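## Part 2: Getting the pole ready

Before you begin, pop the kettle on and give yourself a clear table, because the Mevach freestanding curtain kit goes together far more happily when you aren't rushing it!

A plain white rod, smooth and matte, looks much the same whichever way you tilt it.

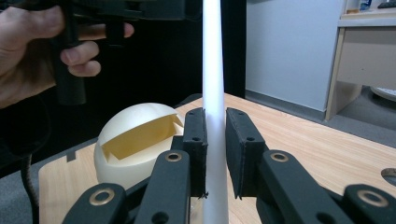
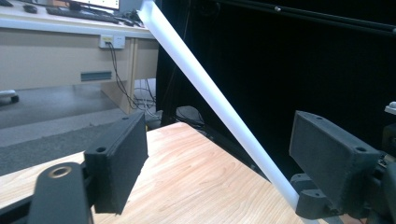 ### Fitting the pole

1. Wipe the pole down with a soft dry cloth. Please skip the spray cleaners, as they dull the colour.
2. Loosen both end caps by hand (a quarter turn is plenty) and slide on the curtain rings.
3. Rest the pole in its brackets and check it with a level, then step back and look again from the doorway.
4. Tighten the caps until they're snug.

**Note:** Leave 5 cm of clearance at each end so the curtain can gather nicely.

**Caution:** Never hang wet curtains. Keep little ones well away until both caps are tight.

Spare caps are listed as part 2548.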